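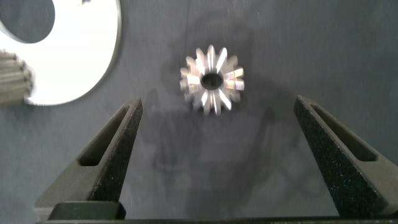 Small gear from the Shibata set, lying flat on the bench mat.

Shibata Planetary Gear Set, small pinion version: bench review
9 Sep 2023

The Shibata set is sold as loose parts for people who want to assemble a small gear train by hand, either for teaching or as a fixture for practising assembly. I bought mine through Cernonico in February and have had it together and apart often enough to have a settled view of it. The previous kit on this bench was the Sarkix, and most of the comparisons below are with that one.

Parts and finish

The gears are plain silver metal, uncoated. Mine came with a light film of oil and no burrs I could feel with a fingernail. The bore is round with no keyway, so each gear is located by its shaft and nothing else. The Sarkix gears had a flat on one side of the bore, which made them slower to fit.

Weight is modest but the parts do not feel hollow or cast. The tooth edges are crisp enough to mark a soft bench top, and I would put a mat down first. A dark mat also helps with finding things. Reflections off the teeth can make a gear hard to read under a strong lamp, and I now work with the light well off to one side.

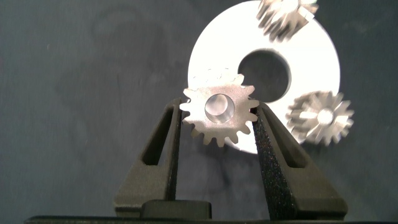 Spur gear held by the rim, bore facing out, with the white disc behind.

Handling

Hold the gear by the teeth on opposite sides and keep the bore clear. Any grip across the face hides the hole, and the hole is what you need to see when lining up with a pin. The face is narrow, so a gear held slightly crooked will catch on the end of the pin and stop. Back it off, square it up and try again – forcing it will scratch the bore.

Fit on my set was close but free. After over 2000 fittings I can find no play with my fingers, though I have not put a gauge on it. The Hindidberg light oil I use on everything else works well here. One drop per pin is plenty, and any more ends up on the plate.

The plate itself is a flat disc with a large hole in the middle. It sits steadily on the mat but is not fixed down, and a clumsy approach will push it across the bench. Two small pads of double-sided tape cured that.

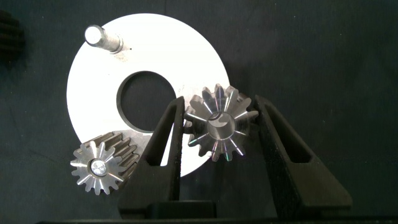
Pins are stepped, narrower towards the plate, and have stood up well to repeated use. The bright surfaces show every smear. I wipe the plate down with a dry cloth before putting it away, paying attention to the area round the foot of each pin, where grime likes to settle.

Complaints

The instructions are a single folded sheet and the exploded drawing is too small to be of use. No spare pins are supplied. The box has no inner tray, so the gears knock against each other in transit – I moved mine to a compartment case in the first week.

Cernonico lists the gears separately, but the plate only as part of the full set.

Build quality: 5/5
Fit: 4/5
Packaging and paperwork: 2/5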